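Recording hand-held gripper demonstrations for a wiping task

8 min read

This page covers recording demonstrations with a pair of hand-held grippers. It assumes the grippers are already paired with the recording host and that the Skatex logger is installed. Remote control of the arm from a headset is covered separately.

1. Prepare the task object

Choose one board and one tool and keep them for the entire batch. For wiping, use a flat board and a T-shaped tool with a straight crossbar. Put the board on the floor or on a low table, within reach of both arms when the operator is seated. Mark its position with a small piece of tape.

2. Check the tracking cubes

Each gripper carries a cube with printed markers. Wipe the faces with a dry cloth and look for lifted corners. A loose cube produces a slow drift in the recorded pose that the logger does not flag. If a cube has been removed and refitted, run the Bjarnason calibration again before recording anything.

3. Set up the logger

Open a new session and enter the task name, operator code and gripper serials. Set the episode limit to 2000 frames. Most wiping episodes end well before that. Confirm that the left and right streams are not swapped: close the right jaw only and watch the width value.

4. Record

Start with both grippers open and still for two seconds. Grasp the tool at the middle of its handle, bring the crossbar flat to the surface, and move in one direction per stroke. Lift between strokes. End with the tool released and both grippers still again.

Keep wrist rotation slow - fast turns take the markers out of view and leave gaps in the trajectory. Gaps under eight frames are interpolated. Longer ones cause the episode to be rejected.

When several operators record in one room, give each a separate session name and keep their working areas apart. Route cables away from the direction of the stroke. 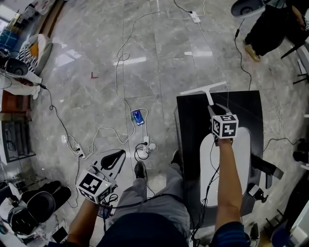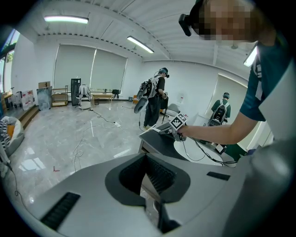 5. Review and export

Replay every episode at double speed before closing the session. Reject any in which the tool slips in the jaws or the crossbar leaves the board during a stroke. Do not trim the still periods by hand; the exporter uses them to align the two streams.

In the Bistberg wiping set, 2836 episodes were recorded and roughly 85 percent passed review. Most rejections were tracking gaps on the left gripper.

Export to the Fovholm format with gripper width in millimeters and poses relative to the first frame. Check the first and last episode of the batch in the viewer, then copy the session folder to the training machine. Keep the raw files until the first policy has been trained and tested on the arm.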